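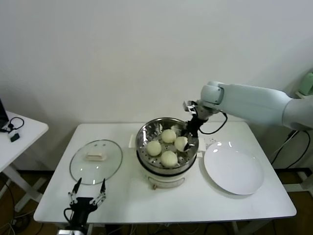

The Stetville laboratory has completed the first part of the gripper comparison announced to this list, and this message reports the results and answers the question received from the Redell group, which is quoted further down. The work was limited to food handling with soft items, as agreed. The test station uses two arms at one white table, with an electric steamer pot in the middle, a perforated steel tray of steamed buns set into its top, and a round white plate to the right as the place of delivery. The glass lid is laid flat on the left side of the table, handle up, so that the left arm can reach it. The right arm takes the buns and the left arm is responsible for the lid only.

Two sets of fingers were compared on the right arm. The first is the standard two-finger gripper supplied with the arm. The second is the Drustberg soft finger set, which fits the same wrist flange with an adapter plate. Each set was given 60 attempts, divided evenly between the buns near the middle of the tray and those near the rim. An attempt was counted as successful if the bun was placed on the plate without a visible tear and without contact with the floor or the cable.

Results in short form:

Standard fingers, middle of tray: 26 successful of 30
Standard fingers, near rim: 19 successful of 30
Drustberg fingers, middle of tray: 28 successful of 30
Drustberg fingers, near rim: 17 successful of 30

The difference between the two sets in the middle of the tray is small, and the laboratory does not propose to draw a conclusion from it. Near the rim both sets performed less well. The standard fingers tended to touch the rolled edge of the tray on the way down, and the controller then stopped the arm on its force limit. The Drustberg fingers are wider at the tip and had difficulty entering the space between the bun and the rim at all. When they did enter, they left fewer marks on the surface of the bun.

Members are asked to note that the force limit was left at the same value for both finger sets. A softer finger might reasonably be allowed a higher limit, and this will be examined in the second part.

On the matter raised by Redell:

> We would be grateful if Stetville could state whether the wrist
> camera was used for the final approach, or only the head camera.
> In our own trials the wrist view became unusable over a hot pot
> after a short time, and we had to wipe the lens between attempts.
> We also ask whether the gripper cable was routed outside the arm.
> Ours caught on the pot handle 4 times in one afternoon and we
> have since changed the routing. If the Stetville figures were
> obtained with a different cable arrangement, we do not think the
> two sets of results can be placed in one table.

The head camera was used to select the bun and to plan the approach. The wrist camera was used for the last seven centimeters only. All attempts in this first part were made with the steamer switched off and the tray at room temperature, so the laboratory has no figures on steam and cannot confirm or dispute the Redell observation. Trials with the steamer running are planned for September.

The gripper cable is routed outside the arm, in a loop from the gripper back along the forearm. The loop was shortened once, before the counted attempts began, and was not changed afterward. No attempt was lost to the cable. The laboratory agrees that the two sets of results should be kept in separate tables until both groups have used the same routing, and will send a drawing of the present arrangement to Redell on request.

Two further items remain open. The Stankevičius controller has been delivered but has not been connected, and all figures given in this message were obtained with the controller supplied by the arm manufacturer. The change of controller will be made only after the rim trials have been repeated, in order that one thing is altered at a time. The laboratory would also welcome proposals for a common grading of surface marks. The present practice of recording a tear as present or absent does not distinguish a light dent from a deep one.

The attempt logs and the finger adapter drawing have been placed in the shared folder. Corrections and comments should be sent to the list and not to the laboratory address.

Manipulation Laboratory, Stetville
May 2023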